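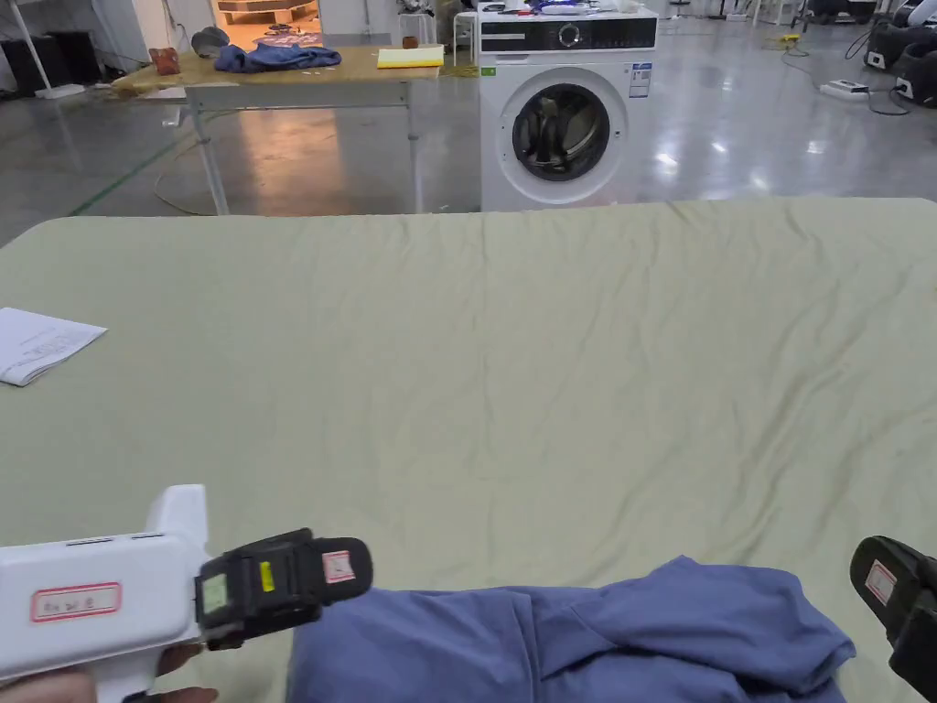

How to fold a collared shirt on a flat surface

Posted 06/09/2022 by Helju Toom

You need a large flat surface with a sheet over it. Smooth the sheet first, working from the middle out to the edges.

1. Shake the shirt out and lay it face down with the collar away from you. Button the top button and one in the middle.

2. Flatten the collar and pull the side seams straight.

3. Fold one side in toward the center of the back. Lay the sleeve down along the fold. Repeat on the other side.

4. Fold the tail up 2 inches, then fold the shirt in half so the hem sits just under the collar.

5. Turn it over and press down with your palms.

Cotton holds creases, so fold it soon after it comes off the line. Stack up to 7 shirts, heaviest at the bottom.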